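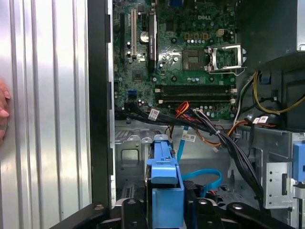
Thu 21 June

Up too late again. Quick notes before I forget what I did.

The Dell finally got its turn. Been sat under the stairs since the Lulham job, gathering fluff. Plan is still the same — strip it, sell what's worth selling, use the rest to get the one upstairs going. Side off, had a look, side nearly on my foot. Those panels are sharper than they look, thumb plastered.

Processor out. Lever up, bracket back, lifted it straight off, no drama. Wiped the old paste off with kitchen roll and the last of the cleaning stuff (buy more). It's in the egg box now with a bit of card over it. Memory out too, both sticks, in the anti-static bag the Ollov parts came in. Wrote on the bag this time. Last time I didn't and spent a whole Sunday swapping sticks in and out like an idiot.

Coin battery still in. Must test it, meter's in the car. Clock was wrong every single time I switched that machine on so I bet it's flat. Put batteries on the list.

Left the expansion card alone for now. Screw on the bracket is chewed and I couldn't be bothered at ten at night. Pliers tomorow.

Cables are the real pain. Thick black lot all tied together and going off across the case, can't get my hand under it. Don't want to snip the ties until I know what goes where. Will draw it first. A proper drawing, not the back of an envelope that then goes in the recycling.

Looked up prices while the kettle boiled. Someone wants 130 for a whole tower, same sort of age, with a drive. Mad. Would be happy with 100 for all the bits put together and even that's hopeful. Kourkoulas will take bare boards but they pay by weight and you have to drive over there, so the petrol eats it. Jamach do collections, minimum 11 items. I have, what, one and a half computers and a dead printer. Could ask next door if they've got anything lying about.

Order number for the new fan is 1378, writing it here becuase I deleted the email. Should be here next week. If it's the wrong size again I'm sending it back and not bodging it with zip ties.

Need to get the kitchen table clear by breakfast or there'll be words. Moved the screws into a ramekin. Then needed the ramekin. Screws now in a mug, MUST NOT wash mug.

Also — didn't ring the dentist. Didn't put the bins out either, heard the lorry go past at seven and just lay there. Ring tomorrow, first thing, before work.

Want this all done and out of the hall by September, when the bikes have to come in. Should be easy if I do an hour most evenings. Did two tonight and my back's gone.

Tomorrow: pliers, meter, batteries, draw the cables, dentist, milk.

Bed.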